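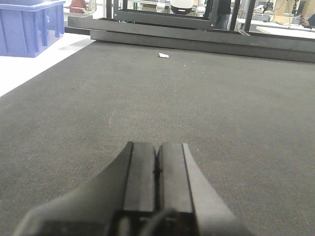
Photo: Drurkitz / CC BY-SA 4.0

Workbench

A workbench is a sturdy table at which manual work is done. Designs range from simple flat surfaces to complex structures that may be considered tools in themselves. Workbenches are used in joinery, metalworking, electrical assembly, watchmaking, gardening and many other trades, as well as in schools and private homes. Most are rectangular and set at a height suited to work done standing, although lower benches are common where the worker is seated.

History

Among the earliest surviving depictions of benches are those from the Roman world, which show a low, heavy plank on splayed legs. The worker sat astride the plank or held the timber against it with a knee. Stops and pegs set into holes in the top prevented the workpiece from sliding forward under the plane. Benches of this kind remained in use in parts of Europe well into the modern period.

Taller benches, at which the worker stood, became widespread during the late Middle Ages. The addition of the screw vise allowed boards to be clamped on edge, and by the eighteenth century French writers on joinery were describing benches with thick tops, stout square legs and iron holdfasts. The shoulder vise and tail vise are associated mainly with German and Scandinavian practice.

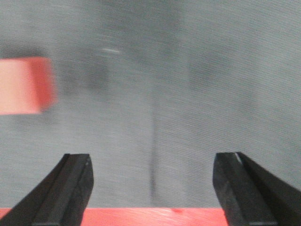 In the Australian colonies and in British North America, benches were usually built by the tradesmen who used them, from whatever timber was at hand. Factory-made benches appeared in quantity in the later nineteenth century, when manual training was introduced to public schools. The growth of railway workshops and, later, motor garages created a separate demand for metalworking benches, which carried heavier vises and were often faced with sheet steel.

Construction

The principal parts of a workbench are the top, the legs, and the rails or stretchers that join them. The horizontal members directly beneath the top are known as the apron. A bench must resist both vertical loads, such as hammering, and the sideways forces produced by planing, sawing and filing. Sideways movement is known as racking and is controlled by deep aprons, diagonal braces or fixing to a wall.

Timber tops are commonly made of beech, maple or, in Australia, one of the denser eucalypts. They are laminated from narrow strips to limit warping. A typical joiner's bench has a top up to 100 mm thick and about 2000 mm long. Benches for fine assembly can be much lighter and are frequently fitted with a replaceable covering.
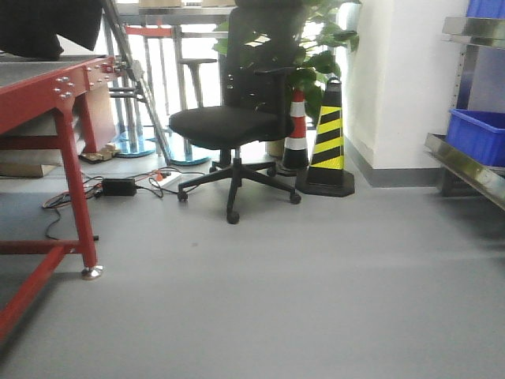
Legs may be fixed or adjustable. Trestle bases, in which two end frames are joined by wedged or bolted stretchers, can be taken apart for transport. Mobile benches have castors with brakes, or a lever that lowers the frame to the ground while work is in progress. Folding benches sold for household use sacrifice mass for portability and often incorporate a split top that serves as a vise.

Metal-framed benches

Steel frames displaced timber in many factories during the twentieth century. They are made from folded sheet, angle or hollow section and are either welded or supplied in parts. The Windel pattern, named after its manufacturer, is a bolted type sold in flat packs and has been adopted by a number of technical colleges.

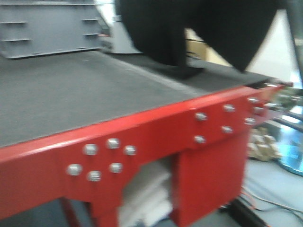

Bolted frames have the advantage that a damaged leg or rail can be replaced without cutting. Their rigidity depends largely on the number and spacing of fasteners at each joint, as a single bolt acts as a pivot. For this reason fasteners are generally set in groups, as on the red bench illustrated, where six rounded bolt heads are arranged in two staggered rows of three in the apron at one leg. Frames are finished in enamel or powder coat. Colour has no structural significance, although the maker Adugna formerly supplied its benches in a different colour for each load class.

Height and ergonomics

The suitable height of a bench depends on the stature of the user and the nature of the work. Heavy work is best done below elbow height, so that body weight can be applied from above. Precision work is raised closer to the eyes, with support for the forearms. Shared benches present a difficulty in this respect, and height-adjustable models operated by crank or electric motor are increasingly specified. The Dola bench, a school model, has 3 leg settings spaced 30 mm apart.

See also

Bench dog
Holdfast
Sawhorse
Vise

Page last revised 20 February 2023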